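Dollunari Support Portal
Tickets > Food Diary and Scale Sync > Resolved

Daily calorie total doubles after scale sync, recipes logged by weight only

Opened: Sep 23, 2021
Status: Resolved (configuration change, client fix pending)
Product: Dollunari food diary, Android client
Connected hardware: Tromix kitchen scale, Inia wrist tracker
Priority: Normal
Category: Sync / Duplicate entries

Reporter's summary

I log everything I eat by weight. The Tromix scale sends the weight to the diary and the diary multiplies by whatever food I have selected. This worked without trouble from May until the last client update. Since the update, any saved recipe weighed on the scale is entered twice. Single foods are entered once. The daily total is wrong by the full amount of each recipe, and the weekly deficit figure can't be used.

Deleting the second entry by hand works until the next sync. Then it comes back.

Expected: one diary line per weighing.
Observed: two lines, same recipe, same weight, same meal slot. The second line has no scale icon.

Steps to reproduce

1. Open the diary and choose a meal slot.
2. Choose a saved recipe. In my tests, lentil soup.
3. Put the bowl on the scale, press tare, add food.
4. Wait for the weight to lock and tap Accept.
5. Close the diary and open it again.

The second line appears at step 5, never at step 4.

Support, first reply

Thank you for the steps. Please supply the following:

Scale firmware, from Devices > Tromix > About.
Whether the Inia tracker is set to write nutrition data or only to read it.
Whether the recipe was built in the diary or imported.
The sync log for one affected meal. Go to Settings > Advanced > Export log and choose the short format. The long format includes body weight history, which we don't need.

Please don't reinstall the client yet. Reinstalling clears the local queue, and the queue is what we need to look at.

Reporter

Scale firmware is current, no update offered.
Inia is set to Read and write. I don't remember choosing that.
Recipe was imported from Szulc, the meal planning site. I have recipes built in the diary as well and had not tested them separately. Tested now: a recipe built in the diary is entered once. An imported recipe is entered twice.

Short log for one bowl of soup:

scale: connect ok
scale: tare received
scale: weight locked
diary: recipe selected, source=szulc
diary: entry created, origin=scale
queue: push to inia, pending
client: closed by user
client: start
queue: push to inia, ok
inia: nutrition record received
diary: entry created, origin=unknown
diary: totals recalculated

Support

The log narrows this down. The scale sends one weight and the diary creates one entry, correctly. The entry is then pushed to the tracker account, which returns it as a new nutrition record. The diary should recognize its own record and discard it. For an imported recipe it doesn't, and a second entry is written with origin=unknown.

The check that discards returned records compares the recipe ID. Recipes built in the diary keep one ID throughout. Imported recipes carry the Szulc ID on the way out and a diary ID on the way back, so the comparison fails.

This also explains why deleting the line doesn't hold. The record is still in the tracker account and is read back at the next sync.

Workaround A

1. In the diary, go to Devices > Inia > Permissions.
2. Set Nutrition to Off. Leave Activity and Sleep as they are.
3. In the Inia account, delete the nutrition records for the affected days.
4. In the diary, delete every line without a scale icon for those days.
5. Force a sync and check the totals.

The order matters. If step 4 is done before step 3, the lines will return.

Reporter

Did steps 1 through 5. The duplicates for yesterday and today are gone and stayed gone after two syncs. Older days are a problem. I have 33 affected lines and the Inia account only lets me delete nutrition records one at a time, with a confirmation for each. Is there a bulk option?

Second question. With Nutrition set to Off, the tracker's energy balance screen is blank. I use that screen in the evening to decide on a snack. Is there any setting that keeps it?

Support

Bulk delete: not in the phone client. The web account has it under Data > Nutrition > Select range. It removes everything in the range, including correct records. As your diary is the master copy, nothing is lost by this, but export the diary first.

Energy balance screen: it can't be kept with Workaround A. Workaround B keeps it and takes longer to set up.

Workaround B

1. Open the imported recipe in the diary.
2. Choose Duplicate, then Save as my recipe. The copy is given a diary ID.
3. Archive the imported version so it no longer shows in search.
4. Repeat for each imported recipe in use.
5. Set Nutrition permission back to Read and write.

The copy keeps ingredients and serving count. It doesn't keep the cooked weight, and this has to be entered again. If cooked weight is left blank, the diary uses the sum of the raw ingredients, and anything that takes up water (rice, lentils, oats) will be overstated per gram.

Reporter

Exported the diary, ran the bulk delete on the web account, no trouble. All 33 lines gone after one sync.

Started on Workaround B. I have 40 imported recipes but only use 8 of them in a normal week, so I copied those 8 and archived the rest. Re-entered the cooked weights from my notebook.

One new issue. After copying, the chili reads lower per serving than the imported version. Same ingredients, same serving count, cooked weight entered. The other seven match. 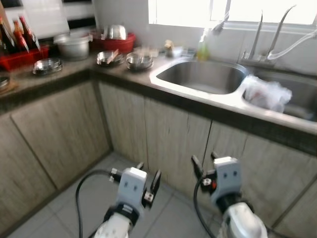
Support

Please open the copied chili, tap the ingredient list, and look for any line marked with a gray dot. A gray dot means the ingredient was matched to a general database food and not to the one in the original recipe. The import tool stores its own nutrition values for each ingredient. The copy tool looks them up again in the diary database.

Reporter

Gray dot on the ground beef. It was matched to a leaner grade than the one I buy. Changed it to the correct one and the per serving figure now agrees with the import.

Checked the other seven for gray dots. Two have them, both on spices, no effect on the total.

Set Nutrition back to Read and write. Logged breakfast, lunch, and dinner by weight, closing and opening the client after each. One line per weighing. The energy balance screen is populated.

Support

Good. Please leave it running through a normal weekend and report any line with origin=unknown. If one appears, send the short log before deleting it.

Reporter

No duplicates over the weekend. Weekly deficit figure matches my own arithmetic from the notebook.

One remark for whoever maintains the permissions page. The update changed the tracker permission from Read to Read and write with no notice. I found the old setting in a backup of my settings file. If the default hadn't changed, the ID mismatch would not have shown up on my account at all.

Support

Confirmed. The update reset tracker permissions to the default for all accounts that had not opened the permissions page. This has been filed separately. The ID comparison has been filed as a client defect and a fix is scheduled. Archived imports can be restored once it is released, and copied recipes can stay as they are.

Resolution notes

Cause: returned nutrition records for imported recipes not matched to the original entry, due to differing recipe IDs. Exposed by a permission reset in the client update.

Affected: accounts with recipes imported from Szulc and an Inia tracker with Nutrition set to Read and write. The scale isn't required. Support reproduced the fault with a weight typed in by hand.

Not affected: single foods, barcode entries, recipes built in the diary.

Fix for users now: Workaround A if the energy balance screen is not needed, Workaround B if it is. After Workaround B, re-enter the cooked weight and check each ingredient list for gray dots.

History cleanup: export diary, bulk delete on the web account, delete lines without a scale icon, sync. For entries typed in by hand there is no scale icon on either line. Use the origin column in the exported file to tell them apart.

Related tickets

Tare value kept from previous weighing after Bluetooth drop
Imported recipe shows zero fiber
Energy balance screen blank after time zone change
Cooked weight field rejects decimal comma

Ticket closed by support. Replies to a closed ticket open a new one.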